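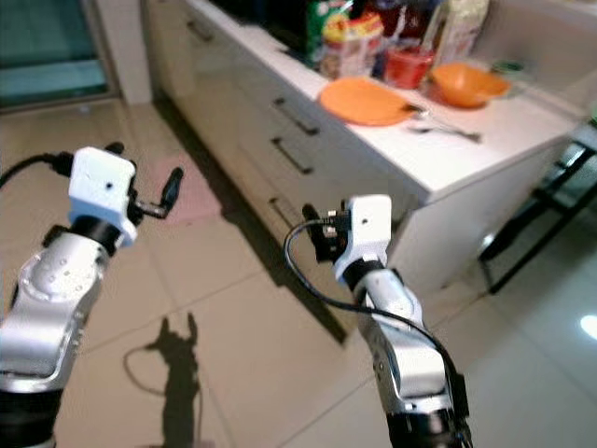 Two arms, three drawers and a place setting in the kitchen.

Sindton Sets Its Kitchen Robot Budget and Opens the Call for Bids

MERKHOLM, 25 March 2023 – Hi everyone, Sumeya Endale here, head of equipment planning at Sindton. I usually leave press releases to people who write shorter sentences than I do, but I've been living inside this budget for months and I wanted to tell you about it myself!

We're buying two-armed robots for household work, and as of today we're taking bids. The plan covers 4 stations at our Merkholm building, all set up as ordinary kitchens with drawers, dishes, snack bags and the rest of it. Clearing a counter sounds like a small job until you have to write a purchase order for it. A plate sits flat, a bowl doesn't, and a fork lying on a white counter asks a lot of a pair of fingers.

So the first thing we did was split the money differently. In our last plan the arms took nearly everything and the grippers came out of whatever was left (I wrote that plan, so I get to complain about it). This time grippers, spare fingers and cables have their own line, and we've set aside $2,375 per station for them each year. Service visits are a separate line too.

We also put together a list of 141 kitchen tasks that bidders can price against, from picking up a spoon to opening a bottom drawer. You don't have to cover all of them – please tell us which ones you'd skip and what that does to the price. I'd much rather read a frank bid than a thick one.

"My advice to Sumeya was to budget for the hands first and then work back toward the shoulder," says Anselmo Figueroa, our workshop lead. "Parts delivery matters to me more than top speed. If a finger wears out, I want to know when the next one gets here."

Bids should include delivery times, training for 14 staff and a full price list for replacement parts. Leasing offers are welcome, and so are mixed offers where we buy the arms and lease the rest. Montoya and Prusia, our two partner sites, can order at the same prices once we've signed, so please say if your quote changes with volume. We want the first station delivered in September.

The task list and bid forms are available from the Sindton equipment planning office in Merkholm. Send your questions to me there, including the picky ones about drawer handles!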